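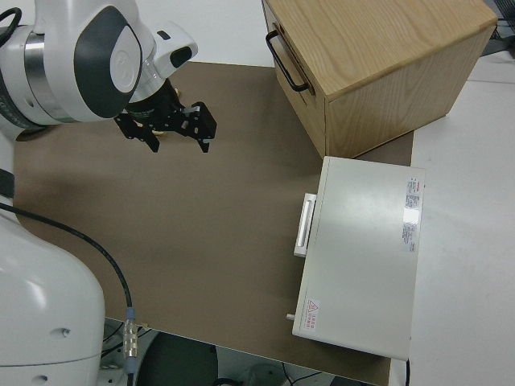 Workshop and Shared Spaces Group, Mirna Building

Brown on white: do the worktables need a cover?

Posted March 5, 2021

Those of you who use the ground-floor room will have noticed the brown covering on the white table. It's called Javura, it comes from Fliltari, and if a certain proposal goes through it will be on every table in the building by October. The same proposal would put a Koo box on each one too. The box is the light oak one with the black handle on the left-facing side, and I'll get to it.

I was asked to write something encouraging. I have read the proposal twice and the supplier's leaflet once, and I'm not there yet.

Start with the covering. The case for it is that white tabletops show every scratch and glare under the ceiling lights, and a matte brown surface does neither. I'll give them the glare. I have spent whole afternoons squinting at a white table with a white form on it and a white cable tie somewhere in between, and the brown is easier on the eyes. Small dark screws are another matter. Drop one on white and you see it. Drop one on brown and you'll be patting the table like somebody looking for their glasses.

Then there's the fit. The covering doesn't reach the right side of the table, so what we have is a brown area and a strip of bare white. The leaflet would call this "zoning." The idea is that you work on the brown and park things on the white. Fine, except that the oak box sits on both, part on the covering and part on the tabletop. If the very first thing we put on the table straddles the line, I have doubts about what the rest of us will do with coffee cups, which shouldn't be in there anyway.

What I'd like to know, and what the proposal doesn't say, is how the stuff ages. It looks smooth now. Anything looks smooth when it's new. Who replaces it, and how often? Does it lift at the front edge once people have leaned their forearms on it all winter? The leaflet promises up to 2000 hours of use, with no word on what counts as use. Resting a notebook on it? Dragging a steel vise across it? We all know which one happens here.

Now the box. I like the box more than I expected to. The grain is nice to look at, the black metal handle is a sensible U shape you could get a few fingers through, and a bit of wood does something for a room that is otherwise mostly white and gray. If the question were whether it's handsome, I'd sign tomorrow.

But we're being asked to buy it as storage, and as storage I have complaints. It takes up a good piece of the table. A drawer on top of a table is a drawer standing where the work goes, and we already own drawers that are under tables, where they bother no one except people with long legs. The proposal says that tools stay "within reach" this way. They do. So does the drawer, and so does whatever somebody leaves on the drawer's flat top, and I give that about two weeks before it becomes a shelf for unclaimed gloves and instruction sheets.

There is also the matter of which way it faces. The handle points left, into the working area, so you need clear space on that side before you can pull anything open. Put a tray down in the wrong spot and you've locked yourself out of your own screwdrivers. Turn the box toward the front edge and you lose some of the table instead. I don't see a position that is plainly right, and I'd want people to try a few before we order more.

Just below the box is the flat off-white case. It's low and shallow and lies right next to where the drawer stands. It isn't part of the proposal, but I mention it for a reason. Equipment like that has to live somewhere, and every table in the building has something of the kind. Once you add a box, the two end up sharing the right-hand side, and the free white strip we were promised for parking things is spoken for.

The money, for those who skip to the money. Covering and boxes for the whole building come to $2849. Covering alone is $619. There is a delivery charge of $50 either way, which I mention only to be complete. The larger figure would use up most of what we have set aside for furniture this year, and two of the stools upstairs still wobble. I would sit on a stool that doesn't wobble before I would open an oak drawer, but I realize tastes differ.

What I'd suggest is slower and duller. Leave the one table as it is through spring. Use it for ordinary work, with ordinary mess. Try the box on the left, try it at the back, try it off the table altogether. Write down what annoyed you on the sheet by the door, and please write more than "nice" or "no," because the last time we did this, for the floor mats, that was most of what came back. If the covering still looks decent by summer, I'll happily support buying it on its own. The boxes would need to win me over separately.

A few requests in the meantime. Don't cut on the covering, even if the leaflet says you can. Don't tape anything to it. If you move the box, lift it, and don't push it across the line between brown and white. And if you want to argue for the full purchase, the next issue has space and I'd read it with interest. Send it to the group's mailbox with "tables" in the subject line.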